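Fokel plain white tableware, for the dishwasher and for every day

Our Fokel plates are round and plain white, with a raised rim. We sell them by the piece, so you can buy one plate when one is broken and do not need to take a whole set. The mug of the same series has a simple handle and no print.

Please load the plates standing on their edge, between the tines of the rack. When two plates touch each other, the water does not reach the middle. A mug should go upside down, so no water stays inside.
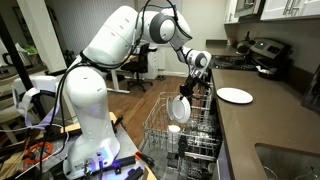
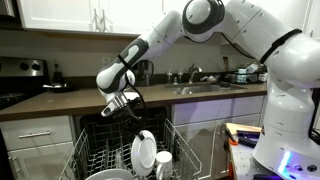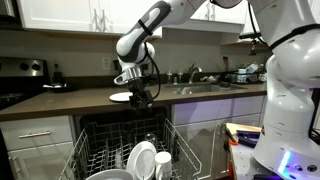
White plates in a kitchen with a brown countertop and a dishwasher under it.

Holovko

Sizes and packing
Dinner plate: 4 pieces in a carton, or single
Mug: 9 pieces in a carton, or single
Color: white only

The glaze is safe for programs up to 50 degrees. Hotter programs will not break the plate, but after many washes the shine can become weaker. We do not recommend steel wool. For tea marks in the mug, a spoon of baking soda and warm water is enough.

If you store plates in a pile, put a paper napkin between them for the first weeks. The foot ring is a little rough when it is new.

Orders placed before 14th April are sent from our Lumwood store with the old carton. The plates inside are the same.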